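Tedum Leinenbettwäsche, Serie Vaso

Wer einmal einen Sommer lang in Leinen geschlafen hat, will so schnell nicht mehr zurück! Unsere Serie Vaso kommt aus der kleinen Weberei Szczepańska, mit der wir seit April zusammenarbeiten, und wir freuen uns richtig, dass sie endlich bei uns im Regal liegt. Gewebt wird aus 100 % Flachs, vorgewaschen und ohne Weichmacher. Am ersten Abend fühlt sich der Stoff noch etwas griffig an, nach ein paar Wäschen wird er wunderbar weich (und knittert trotzdem, das gehört bei Leinen dazu).

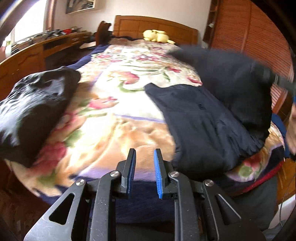
Der Bezug schließt mit Knöpfen aus Steinnuss, die auch den Schleudergang gut mitmachen. Innen sitzen in allen vier Ecken Bändchen, damit die Decke nicht in den Fußraum rutscht. Die Idee stammt von Waldemar Zalewska, der bei uns die Muster näht – wir mögen sie sehr!

Material: Leinen, 100 % Flachs
Größen: 135 x 200 cm, 155 x 220 cm, 200 x 200 cm
Kissenbezug: 80 x 80 cm, auch einzeln erhältlich
Farben: Kreide, Salbei, Rauchblau, Ocker
Verschluss: 6 Knöpfe am Bettbezug
Pflege: 40 °C, Trockner auf niedriger Stufe, Bügeln nicht nötig

Neue Bezüge bitte vor dem ersten Gebrauch einmal waschen, Ocker am besten getrennt. Stoffproben aller vier Farben schicken wir gern im Brief zu.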